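Lecture : 2 min

Ce site utilise des cookies pour mesurer son audience. Accepter | Refuser

Fil : petite histoire domestique de l'électricité

1/ Je replonge dans un sujet que j'adore : comment le courant est entré dans les maisons, et surtout comment on a appris à le couper (le plus beau des deux gestes, à mon avis !).

2/ Au début, on éclaire. C'est tout, ou presque. Une ampoule au plafond de la cuisine, parfois une deuxième dans l'escalier, et les voisins viennent voir. Pour le reste, on garde le fer sur le poêle et le balai dans le placard.

3/ Puis arrivent les appareils, et il faut bien les brancher quelque part. Alors on bricole, on visse des prises sur les douilles des lampes, on tire des fils le long des plinthes... La multiprise est la petite-fille de tout ce bazar, et je lui trouve un charme fou.
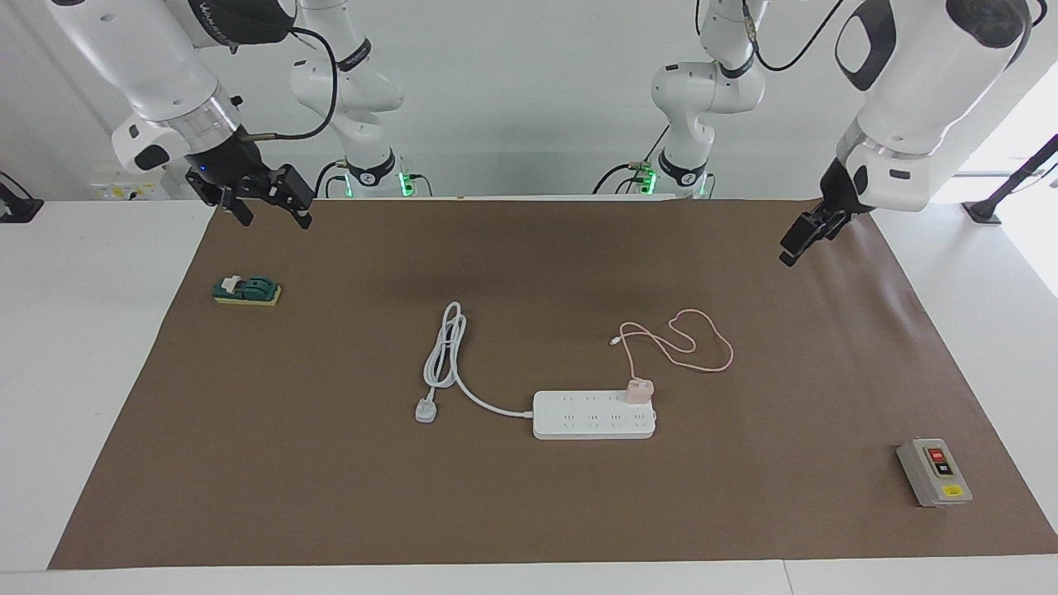
4/ LE COUTEAU
L'interrupteur à couteau, quelle merveille de clarté : une lame, une mâchoire, on lève, c'est coupé. On voit le circuit s'ouvrir ! Des générations d'élèves ont compris le courant comme ça, et moi aussi, en classe de 4e, sur une paillasse toute rayée.

5/ Le catalogue Taltis que j'ai chiné en juillet fait 361 pages, dont 8 rien que pour les boutons. Tournants, poussoirs, à bascule, en porcelaine, en laiton. J'ai passé la soirée dessus, j'ai oublié de dîner.

6/ Et les mots ! Marche, arrêt, ouvert, fermé. Un circuit « fermé » laisse passer le courant, une porte fermée ne laisse passer personne, allez expliquer ça à un enfant. ON et OFF ont fini par s'inviter partout, même chez nous. 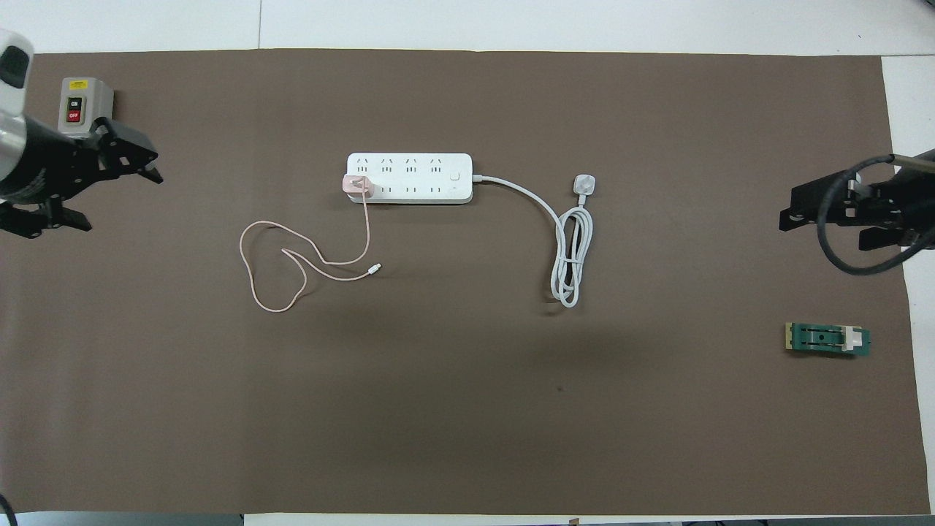 ON en noir, OFF en rouge. Deux mots, cinq lettres.

7/ Prochain fil : les compteurs, avec le modèle Pelel et son cadran minuscule. Si vous avez de vieilles notices dans un tiroir, je prends tout !

À lire aussi
- Les sonnettes Tudose, du cordon au bouton
- 75 ans d'abat-jour
- Ikitthorpe, le village éclairé avant la ville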